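The Last Room at Colleritz

So my aunt Venla left me a dollhouse. I should say right away that I was hoping for the car.

It arrived in January, in the back of Vichien Phuthong's van, wrapped in two quilts and about a mile of string. Vichien had driven it all the way from Helten and he wanted coffee before he'd talk about anything. Then he wanted more coffee. Then he patted the quilts and said, "She called it Colleritz, and she said you'd finish it," and off he went, leaving me in the hallway with a house inside my house.

I hadn't seen it since I was small. Back then I was allowed to look but not touch, and only after washing my hands (twice, if I'd been near jam). Venla Honkanen was a big woman with a big laugh, and she'd go completely silent when she opened up that front wall. You could hear her breathing through her nose. I used to hold my own breath to match and get dizzy.

Every room was done except the one at the top. The kitchen had plates the size of shirt buttons. The hall had a rug she'd stitched from one of my grandfather's ties. And then you got to the attic and it was bare boards and a pencil note on the wall that said "ask Y."

Y is me. Yichen Yao, the niece by marriage, the one who moved away and sent postcards. She never asked me a thing!

I called my friend Mared, who is good in a crisis, and she came over with soup and stared into the attic for a long while.

"Maybe it's your room," she said.

"I never had a room there."

"Well, maybe that's what she was going to ask you about."

I didn't sleep much. At 2 in the morning I was down in the hallway in my socks, thinking about who might live up there. A painter, I decided. Somebody who kept odd hours and owed the baker money. By breakfast she had a name, Prapai Intarasuk, and a bad knee, and a sister in Tanasarn who wrote her long scolding letters.

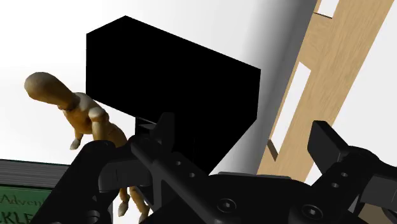

A jointed wooden figure, the kind painters keep.

After that I couldn't stop. I made Prapai an easel out of matchsticks and threw it away and made it again. I painted her 20 tiny canvases, all of the sea at Gollura, all terrible, and leaned them against the wall so only the backs showed. I gave her a chair with one short leg. Mared knitted a blanket no bigger than a cracker and said if I told anyone at work she'd deny it.

The bed was what took me longest. I wanted it plain and white, a bed for someone who came in tired and didn't bother to fold anything. It took most of a month. I talked to Venla the whole time, out loud, mostly complaining. I told her about the job and the divorce, and how I'd bought a postcard for her last summer and never found a stamp. 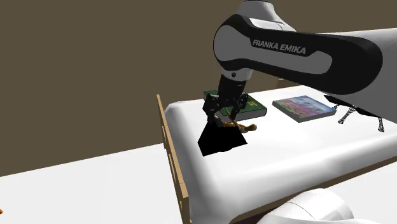

What Was Under the Floor

It was Vichien who found it. He'd come back for his quilts and was poking around the attic with one finger when a board tipped up, neat as a piano key. There was a scrap of paper folded underneath, and he handed it to me without reading it, then went and stood in the kitchen.

"Y," it said, in her slanty pencil. "What color do you want the curtains?"

I sat on the stairs for a bit. Then I went to find my coat, and asked Vichien if the fabric store on the corner was still open.

"Till six," he said, and picked up his keys.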